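About Prombridge

Most organisations that deal with complaints against schools will tell you they are independent. We'd ask you to check that, with us as with anyone else. Look at who pays the bills, who signs the letters and who gets to read the report first.

Prombridge looks into allegations of mistreatment at school: a student who says a teacher grabbed him, a parent who was told an injury "happened at recess" and heard nothing more, a teacher named in a complaint she has never been shown. We work from one office in Gollasen and take cases from across the province. We are not a law firm and we don't run lawsuits. If you need a lawyer we'll say so early, and we take no fee for sending you to one.

How we started

Jerome Dagdag spent 16 years handling grievances inside a school board before he left. By his own account he got very good at writing letters that said a matter had been "dealt with" when all that had happened was a meeting. He opened a practice under the name Dagdag, working alone, and changed it to Prombridge when other people joined and it stopped making sense to answer the phone with his surname.

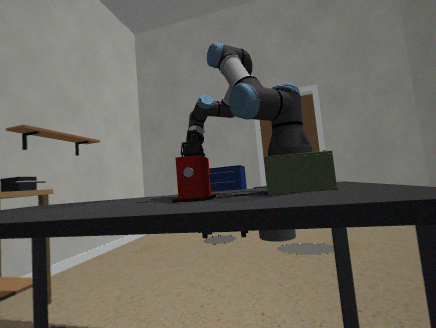
The early cases were mostly families who had already been through the board's own process and come out with a one-page reply. Some of them had a strong complaint. Some had a weak one, and were angry to hear it from us after they had heard it from the principal. We still get both kinds. A bad process doesn't prove the allegation behind it, and we lose a few clients every year over that sentence.

What we do

We take statements from everyone willing to give one, including the person accused. We ask for incident logs, medical notes, emails and the supply teacher list for the day, a record that gets overlooked surprisingly often. Then we write a report that sets out what is supported, what isn't and what can't be known. Both sides get it at the same hour.

Every report is read by 2 investigators before it leaves the office. If they disagree, the disagreement goes in.

We have finished more than 300 files. We don't publish a success rate. We have seen other firms' rates and can't work out what they are measuring. 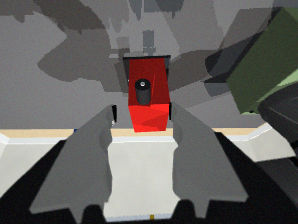

What we won't do

We won't tell a newspaper your child's name, and we won't coach anyone on what to say to one. We won't interview a student without a parent or another trusted adult in the room. We won't take a file from a board that wants to approve the wording, however politely that is put.

We also won't promise that a report will change anything. Boards are free to ignore us and several have.

Who pays

Families pay on a sliding scale. Boards and unions pay the full rate, in advance, so that no invoice is hanging over the findings. Our case files are kept on Plallevico, a records system we pay for like any other customer and have complained about more than once.

Contacting us

Write before you phone, if you can. Give the school, the date and what you were told, in that order, and keep the originals of everything. We reply to all letters, including the rude ones.

Page last revised 24 April 2022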